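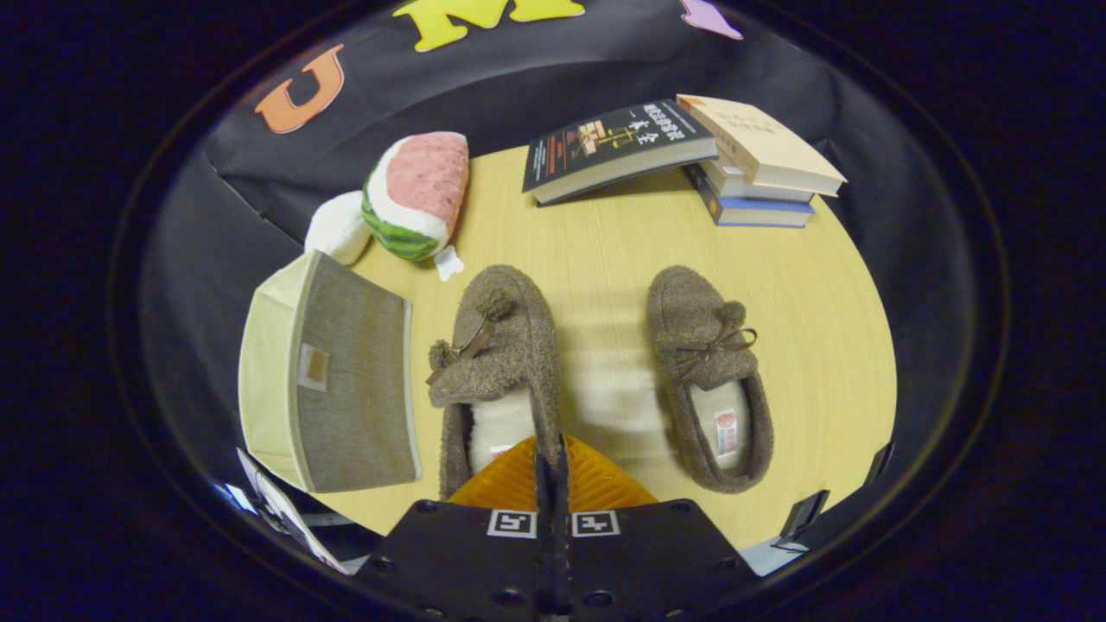
Natanael Miranda
Club mentor, occasional sweeper of floors

2020-09-16

The slippers were Cukik's idea. Cukik is the team name, by the way, and no, I was not consulted. We have two teams this term, Cukik and Peltex, and both names were settled in one very loud lunch period while I was looking for an extension cord.

The task is tidying. Each team picks household things, records itself handling them with the hand-held gripper, and in November the arm has to do the same job from what it learned. I suggested wooden blocks. Blocks have flat sides and no feelings. Peltex took the blocks and finished their first 11 recordings before the snack break. Cukik went home and came back with fuzzy brown slippers, pom-poms and all, plus a plush watermelon slice.

You can pick up a slipper a hundred ways, and most of them are bad. Grab the pom-pom and the slipper swings like a bell. Grab the bow and you will be explaining yourself to whoever owns it. The team has settled on the heel, one finger inside and one outside, and they are strict about it. Last week I did a turn on the gripper and came in from the side, as any normal person picks up footwear, and my recording was deleted while I was still holding the thing.

The fabric bin is the goal, at least on paper. Slippers go in, watermelon goes in, and the books stay where they are. We argued over the books for most of a session. I thought they made the table too busy. The kids said real tables are busy and asked if I had ever seen my own desk. The books stayed.

So did the felt letters on the black cloth, which went up for a display and have outlived it. I have given up asking for them back.

What I didn't expect is how much of this is putting things back. You move the slipper, stop the recording, set the slipper down again a little crooked, start over. Six seconds of robotics, then a minute of housekeeping. I have parents who would pay good money to see their child tidy the same pair of slippers all afternoon, and I may start charging admission.

The plan says 800 good recordings across both teams before we train anything. At our current pace that gets us to November with roughly a week to spare, as long as no one catches a cold or discovers volleyball. Peltex is ahead and is being very gracious about it, by which I mean they have made a chart.

Next session we try the watermelon. There is already a disagreement about whether you hold it by the rind or the fruit – I'm staying out of it, and I've asked to keep my hands off the gripper until it's settled.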